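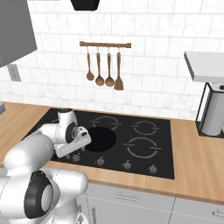 How often should you go through your kitchen for fire hazards? Twice a year is enough for most homes, and I do mine in January and again when the clocks change in March.

Filed under: Home Safety / Checklists

I did the winter round on 16 January 2026, and these are my notes, crumbs and all. Our place is a rental on Trnka Street with an older electrical panel, so skip whatever doesn't fit yours.

[x] Smoke alarm, hallway — OK. Loud enough to send the cat under the bed! Dated the new battery with a marker.

[x] Extinguisher by the back door — OK. It's a little Cledance, needle in the green, pin still in. I moved a coat that had been hanging over it (mine, sorry).

[ ] Range hood filter — NOT OK. Sticky all over. It's soaking in the sink now and I'll tick this one off when it's back up.

[x] 3 feet of clear space around the cooking area — OK now. The paper towels had crept over again, so they live on top of the fridge.

[x] Outlets near the sink — test button trips, reset button resets. Fine.

[ ] Toaster cord — a bit stiff near the plug. It's an old Irneo and I love it, but I've unplugged it until I can get a better look.

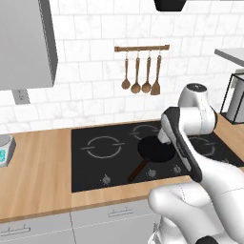
What do you do first if oil catches fire in a pan? Turn off the heat if you can reach the knob safely, slide a metal lid over the pan and leave it there until it's completely cool, and never use water. If it's spreading, get everybody out and call 911.

[x] Lid within reach — OK. Mine hangs on a hook at elbow height. It used to be in the bottom drawer under the muffin tins, so this is a big step up.

[x] Oven — wiped out the cheese from New Year's. Door seal looks good all the way around.

[ ] Dish towels — still on the oven door handle. I write this down every single time and then hang them right back up. New hook is on the shopping list.

[x] Exit path — the Plidorier cart was sticking out into the doorway, so I rolled it to the far wall. Spent 30 dollars on a second alarm for the bedroom end while I was at it.

Still open: filter, toaster, towel hook.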